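Bench inspection checklist, autonomous suturing study
Revision 4. Complete before each recorded block. Inspector: Jyoti Semwal. Countersigned: Ashok Ahuja.

1. Arm homing, both arms. PASS
Comment: second arm homed on the repeat attempt. Logged.

2. Emergency stop, console and bench side. PASS

3. Jaw faces clean, no thread fibres in the grooves. PASS
Comment: check with the jaws fully open. The ridged face on the wider jaw holds debris.

4. Wrist pins and bolt heads seated. PASS

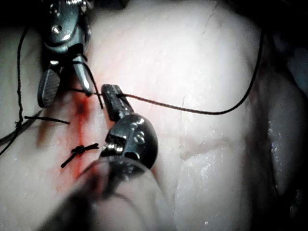 Drirnside Surgical Automation Group | Suturing Methods

5. Thread handover between instruments. PASS WITH COMMENT
Comment: one tool keeps hold of the black thread while the jaws of the other stand open over the incision. The long end lies in an arc across the tissue to the right. Slack of this kind is allowed under the method, but the planner must treat it as an obstacle.

6. Tied stitches left undisturbed by the next pass. OPEN
Comment: two stitches in place below the jaws. Clearance to be measured from the log, not judged by eye.

7. Grip force limit loaded from the Lultora settings file. PASS
Comment: the November file is withdrawn. Delete local copies.

8. Handover detector, version check. FAIL, corrected
Comment: bench was running the old weights. Replaced with the set trained on 3895 labelled handovers. Rerun of the 26 reference trials gave 2 missed grasps, both with the thread end in shadow. Within the limit for this block.

9. Tissue disposal and bench wipe-down. To be signed at close.

Item 6 to be closed by A. Ahuja before the next block is started.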